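Laundry and Drying Room Checklist, Ground Floor
Mellside shared house
Walked by: Valquíria Honorato
Day: Tuesday, before breakfast, in a mood to match

Marks used: OK, FIX, WATCH. Comments go under the item. "Fine I guess" is no longer accepted as a mark.

1. Entry and floor

1.1 Door opens fully and stays open on its own. OK
Comment: Stays open, yes. It also stays open when you would like it shut, but that is not on the form.

1.2 Floor clean, no puddles, no lint drifts. OK
Comment: Marble is a lovely choice for a room where people carry dripping towels in their socks. Floor was dry at time of check.

1.3 Non-slip mat in front of washer. FIX
Comment: The mat slips. New one to be ordered, preferably one that has read its own label.

2. Washer

2.1 Supply hoses free of bulges and cracks. OK

2.2 Drain hose clipped to standpipe. FIX
Comment: Tied with a bathrobe belt. The belt is holding up well. Replace anyway and return belt to its bathrobe.

2.3 Detergent drawer rinsed. WATCH
Comment: There is a layer in there that could be dated like a tree.

2.4 Lost items from drum and door seal. OK
Comment: 11 socks, no pairs. They are in the shoebox on the shelf.

3. Dryer

3.1 Lint screen cleared after last load. FIX
Comment: It was not. Lint catches fire, and the sign saying so is directly at eye level. Cleared during walk.

3.2 Vent flap outside moves freely. OK

3.3 Nothing stored on top. WATCH
Comment: One paperback, swollen. I moved it. It will be back.

4. Shelves and chemicals

4.1 Bleach stored low, cap tight, original bottle. OK

4.2 Bleach and descaler on separate shelves. FIX
Comment: They were shoulder to shoulder. Moved apart. Please leave them apart, however lonely they look.

4.3 Ulavmont stain powder within date. FIX
Comment: The date has worn off, which I am taking as an answer. Thrown out.

5. Drying rack and hangers

5.1 Rack stands level, joints locked. OK
Comment: The black metal one replaced the wooden one last December and has outlived all predictions, mine included. Push down on each side before loading. If it gives, it goes out of use until the joint is tightened.

5.2 No rust or flaking paint where clothes touch metal. OK

5.3 Hangers free of cracks and sharp seams. WATCH
Comment: The light pink plastic ones pass. Run a thumb along the shoulder before using one, since a split seam will find the one good sweater you own. Wet coats do not go on plastic hangers. We have been over this.

5.4 Shirts hung straight and spaced so air gets between them. WATCH
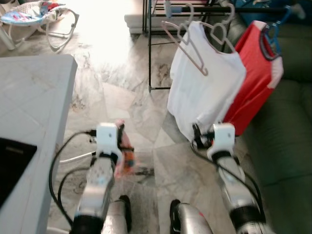
Zsolt Szekeres writes that 5.4 is all very well, but a T-shirt on a hanger dries with little points at the shoulders, and he would like it noted that he has been laying his flat for years and looks normal in them. He also asks if 5.3 covers hangers that people bring from home.

Comment: Noted. It covers every hanger in the room, including the ones with sentimental value. Flat drying is allowed on the mesh shelf, one layer deep. His was three.

5.5 Heavy wet items spread across the rack. WATCH
Comment: One bath sheet on each side, then stop. A rack with all the jeans on the left is a trap with jeans on it.

6. Air and light

6.1 Extractor fan runs. WATCH
Comment: Runs, and tells you about it. Tastbridge to look at the bearing.

6.2 Ceiling light works. OK

6.3 Window opens. FIX
Comment: Painted shut by the last decorator. Molefe has the scraper; would like it back in the same number of pieces.

Outstanding from last walk: 1.3, 2.2, 6.3
Next walk: same time next month
Signed: V. Honorato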